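**Two grippers, one bench: notes from July** (thread)

**1/** I have now finished the comparison of the two parallel grippers that I promised before summer. One is the Kimwood, which we have used for a long time. The other is the Zosari, which arrived in spring. I will write it in short posts, because my long ones are never read to the end.

**2/** The test is simple. There are 8 small objects, and each one must be picked up, carried over a container and let go. The arms are the same model and the controller is the same. Only the fingers and the finger drive change from run to run.

**3/** In total I have 1,672 attempts in the log. I threw away 58 of them, all from one evening when the controller lost its clock and the times made no sense. I did not look at the results before I threw them away. I mention it for the people who always ask.

**4/** First difference: closing speed. The Zosari closes faster, and on hard blocks this is pleasant to watch. On anything round it is a problem. One finger touches a little earlier than the other and the object is already rolling when the second one comes.

**5/** You can slow it down in the settings, of course. I did, and then the two grippers were very near to each other on round things. So if you read that the Zosari is bad with balls, please ask at which speed it was tested.

**6/** Second difference: the force reading. The Kimwood gives a number that jumps, even when the fingers are still. I average it over 4 samples and then it is usable. The Zosari number is calm from the start, but it comes late. For a slow task I prefer calm. For handing an object from one arm to the other I prefer early.

**7/** Third: the cable. I know it is boring. With the Kimwood I needed one afternoon to find a path for the cable where it does not pull on the wrist. The Zosari connector sits further back and I had no such trouble.
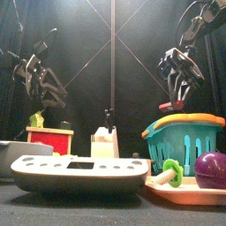

**8/** Letting go is the part I measured least carefully at first, and I regret it. A gripper can hold very well and still release badly, with the object sticking to one finger and falling to the side. Above a basket this costs nothing, the opening is wide and a small red and white piece can fall a little crooked. Putting the same piece down on top of the little red cabinet is another matter, with the green toy and the dark green block already sitting there. I now score these two kinds of release separately.

**9/** With the separate scores, the Kimwood is better for placing on a surface. It opens slowly and both fingers leave together. For dropping into a container I see no difference that I would defend in front of a reviewer.

**10/** A colleague from the Teshome group asked about softer finger pads. I tried them only on the Kimwood, so it would not be fair to put them in the comparison. My impression is good – but it is only an impression.

**11/** The log and the scoring script go to the Bondetholm shared folder this week. Please read the notes file first, the column names are not logical and I am too late to change them.

**12/** Next I want to repeat the release test with the camera lower. If you have a good way to mark the exact moment of release from video, please write to me. At present I do it by hand and it is slow.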